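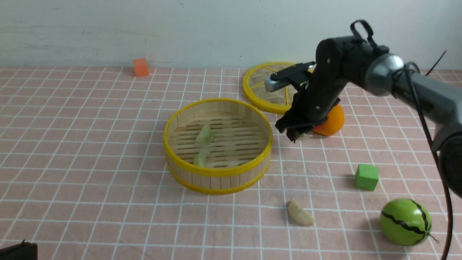
Clesulance is a small collection of notes and photographs of everyday tabletop objects, most of them kitchen things, put together for people who write word lists and sorting exercises. The first part of the collection deals with steamers and what goes in and around them. A round bamboo steamer basket is a good centre for a table: it is open at the top, it has a clear inside and outside, and its lid can be laid down separately, as it is on the pink cloth with the white grid. The yellow bands on the basket and the yellow rim on the lid make it easy to say which two things belong together. Fruit, small pieces of food and plain foam shapes go round it.

Contents

photos/ — 377 pictures, all in one folder
notes/ — one plain text file per picture, same name as the picture
words.txt — the agreed names for objects, one per line
changes.txt — what was altered and when

The notes come to more than 3700 lines in total. Lines are short. Each one names an object, says where it is in relation to one other object, and stops.

Naming

Use the words in words.txt even where you would say something else at home. The ones people trip over most often are these.

"Basket" means the part of the steamer that holds food. "Lid" means the woven cover. "Steamer" on its own is only used when the lid is on the basket.

"Piece" is for any bit of food that cannot be named with confidence. Cut vegetables and dumplings can look very alike once they are small and pale, and a wrong name is worse than a vague one. Add the colour if it helps: "pale green piece".

"Cube" covers all the block shapes. Write "foam cube" only if the foam can be seen.

"Toy" goes in front of any fruit that is plainly a toy, such as the striped watermelon. Fruit that might be either is left without it. Efa Edwards went through the early notes and took "toy" out of a good many lines where it had been guessed.

Positions

"In" is kept for things inside the basket, past the rim. Something leaning on the outer wall is "against". Left and right are always as seen in the photograph. "Behind" means further up the table towards the wall.

Cloths

Cloths are named by main colour and then pattern. Creases are not noted. Shadows are not noted either, although the Gumede notes, which came in later, do mention them in places and have been left as they were.

Known problems

There are 11 pictures with no note yet. They are listed at the bottom of changes.txt.

In 2 notes the lid and the basket have been swapped. Both are marked with a star.

Spelling is British, but "gray" still turns up in the Kedance notes. Search for both.

Use

You may copy, print and change the notes for teaching or study. Please keep words.txt with them, as the notes don't make much sense alone. Corrections go to Gwenllian Hughes at the Sasville office, with the name of the note and the line as you think it should read. The next tidy-up is planned for September.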